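Home | About the course | Projects | Reports | Contact

Teaching by Hand: Our Term with the Desk-Tidying Arm
Project report by Ottilie Zürcher and Luminița Nistor, Gristbridge

When we first sat down with our tutor we had grand plans for a whole office being put in order by itself, and she very kindly talked us down to trays and paper. We are glad she did! Even a tray turned out to be plenty for one term.

We showed the arm each task by remote control, one of us steering while the other kept the log and called out when a run ought to be thrown away. We recorded 200 runs in all, across 3 tasks, and kept everything in a folder we named Tellcombe (after Ottilie's grandmother's village, which has no other part in this report). The wrist camera was the view we came to trust most, although it took us both a good while to get used to a room that tips over whenever the wrist turns.

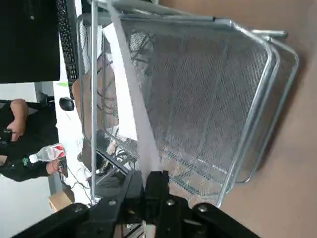
Fig. 1. Wrist camera view, with the fingers closed at the edge of the mesh tray.

Mesh gave us more trouble than we had bargained for. You can see through it, so the background gets muddled up with the thing you are trying to hold, and we both found ourselves aiming at something behind the wires. Luminița was the more patient driver – her runs were slower but far smoother, and in the end we used hers for most of the training.

Of the 200 runs we kept 100, and looking back we would have been stricter still. We would also agree on a starting position before the first recording, as we only did so in December and the earlier runs wander a good deal.

Our warm thanks go to everyone who lent us a desk, and to our tutor for reading two very long drafts of this.

Contact the project office | © Gristbridge student projects | Back to top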